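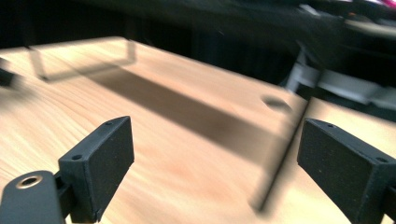

Gutmont Table Top, Honey Finish
Supplied by Pleltach Contract Furniture

The Gutmont is a replacement wooden top for work tables, dining tables and fixed counters. It is supplied without legs or frame and fits the Deschamps underframe as well as most flat steel frames with slotted mounting rails.

Surface
Light honey tone with a fine, wavy grain. The grain differs from one top to the next, and matching across two or more tops is not guaranteed. Order all tops for one room at the same time if color consistency matters. The tone reads warmer, sometimes slightly pink, where light strikes the surface at a low angle. Finish samples are available on request and should be viewed in the room where the top will be used.

Finish
Factory-applied clear hardwax oil, 2 coats on the upper face and edges, 1 on the underside. Low sheen. The finish can be repaired locally without stripping the whole top. Lacquered tops are not offered in this range.

Delivery contents
1 table top
1 bag of wood screws for slotted rails
6 self-adhesive felt pads
1 care sheet

Installation
Store the top flat in the room of use for 2 days before fitting. Leave the wrapping open on both faces. Place the frame on the underside, center it, and mark the slots. Drill pilot holes to a depth of 20 mm. Set each screw in the middle of its slot and tighten by hand. Do not glue the top to the frame. Do not fit over a radiator or heating pipe.

Care
Wipe with a damp cloth and dry along the grain. Remove standing liquid promptly. Do not use scouring pads, ammonia or bleach. Use a mat under hot cookware and under equipment with hard rubber feet, which can mark an oiled surface. Re-oil when water no longer beads. In a shared workshop or kitchen this is normally once a year.

Light scratches: sand along the grain with 240 grit, remove dust, apply one thin coat of oil, buff after 10 minutes. Allow to cure overnight before use.

Compatibility
Deschamps underframe: yes, all widths
Dodedlow folding frame: no, rail spacing too narrow
Trestles: yes, with anti-slip strips (sold separately)

Lead time
Standard sizes ship within 10 working days. Tops cut to size cannot be returned. Orders for May delivery should be placed before the end of the preceding month.

Warranty
2 years against splitting and finish failure under normal indoor use. Outdoor use voids the warranty.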